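Packing and Kitting Technician - Flexible Hose and Coupling Line
Posted in March by Sandamali Dewan, Operations, Clemer Works

Clemer Works is hiring one full-time Packing and Kitting Technician for the day shift. The position is on the shop floor and reports to the packing lead. The work consists of preparing flexible hose, bellows, and end fittings for shipment, checking each item against its order sheet, and keeping the packing area supplied and in order.

About the work

The line receives finished parts from assembly and prepares them for storage or for the truck. Most are ribbed components: corrugated hose, folded bellows, and boots used to cover moving joints. They vary in length, diameter, and stiffness. Some are shipped bare and some are shipped with a coupling already fitted. Packing instructions differ by customer, and the instruction sheet for each order takes priority over habit.

Ribbed parts need care in handling. A fold that is pinched during wrapping can hold the crease for weeks in storage and may be rejected by the customer on arrival. Film has to be tight enough to keep dust out of the folds and slack enough that it does not flatten them. New technicians spend much of their training period on film tension alone, first on scrap pieces and then on live orders with a second person checking.

Fitted couplings are capped before wrapping. The cap protects the sealing face and keeps loose material out of the bore. Caps are matched to the coupling by part number, never by eye, as several sizes look alike on the bench. A cap that has to be forced is the wrong cap. A cap that turns freely after seating is also the wrong cap, or is damaged, and goes in the scrap bin. 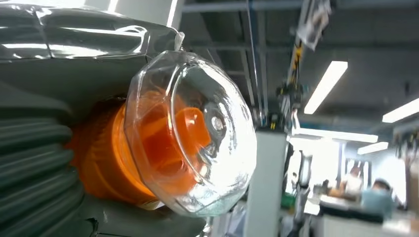

Orders for the Grovby and Laaksonen product families make up the larger part of the weekly volume. Grovby parts are packed individually in film and then placed in divided cartons. Laaksonen parts are longer and are packed on flat trays, supported along their length, with the fitting end facing the label. Orders for Tandelis are less frequent and use returnable crates. The crates are cleaned and inspected on return, and this task belongs to the packing line.

Duties

- Collect parts from the assembly racks and confirm part number, quantity, and revision against the order sheet.
- Inspect folds, bands, and sealing faces for cuts, crushed areas, molding flash, and dirt. Set aside anything doubtful and tag it.
- Select and fit end caps. Record the cap lot number where the order requires it.
- Wrap parts in clear film by hand or at the wrapping station, according to the instruction sheet.
- Build kits of hose, fitting, clamp, and seal, and bag the small parts separately.
- Weigh, label, and close cartons. Stack pallets to the drawing posted at the dock.
- Count film, caps, labels, and tape at the end of the shift and enter the figures in the stock log.
- Sweep the bench and floor area and return gauges to the cabinet.

The line packs up to 265 parts per shift when the mix is simple, and fewer when kits are involved. There is no individual piece rate. Output is reviewed by team, and packing errors are traced by lot so that the instruction sheet can be corrected if the sheet was at fault.

Requirements

- Ability to read an order sheet and a simple dimensioned drawing in English.
- Accurate counting and clear handwriting.
- Ability to stand for most of the shift and to lift cartons within the site limit. Lifting aids are provided and must be used for crates.
- Steady use of both hands for small fittings, clamps, and film.
- Ability to tell part colors apart. Several fittings are sorted by color before they are sorted by number. Applicants with limited color vision should say so in the application, and a different sorting method can be discussed.
- Willingness to wear safety shoes and eye protection on the floor at all times.

Previous work in packing, warehousing, or light assembly is useful. It is not required. Experience with calipers or go/no-go gauges is an advantage, as is a current forklift certificate, although this position does not drive a forklift on a regular basis.

Hours, training, and pay

The shift starts at 7 in the morning. There is one meal break and two short breaks. Overtime is offered at the end of the quarter and is voluntary. Technicians are paid hourly from the first day, including all training time, and the rate is reviewed when training is signed off. The rate for this grade is given in writing before the interview. A payment of $2000 is made after the first full year of service.

Training is carried out on the floor by an experienced technician. It covers part identification, cap fitting, wrapping, kitting, label printing, and crate inspection, in that order. Each stage is signed off separately. A technician who is signed off for wrapping but not for kitting works only on wrapped orders until the next stage is complete - there is no fixed deadline for this.

Safety shoes and eye protection are supplied. Lockers are available next to the north entrance. The floor is heated in winter but the dock doors open often, and people who work near them usually bring an extra layer.

How to apply

Send a resume or a short letter listing your last two positions and what you did in them. Quote reference 877 in the subject line or on the envelope. Paper applications can be left at the front desk during office hours. Applicants who do not have a resume may ask the front desk for the one-page form.

Selected applicants are invited to a visit of one morning. The visit includes a walk through the packing area, a short conversation with the packing lead, and a practical exercise: identify a set of fittings by number, cap them, and wrap one length of hose to a sample instruction sheet. The exercise is not timed. Visitors should wear closed shoes and tie back long hair.

Questions about the position go to Sandamali Dewan in Operations. Applications stay open until the position is filled, and all applicants receive a written reply.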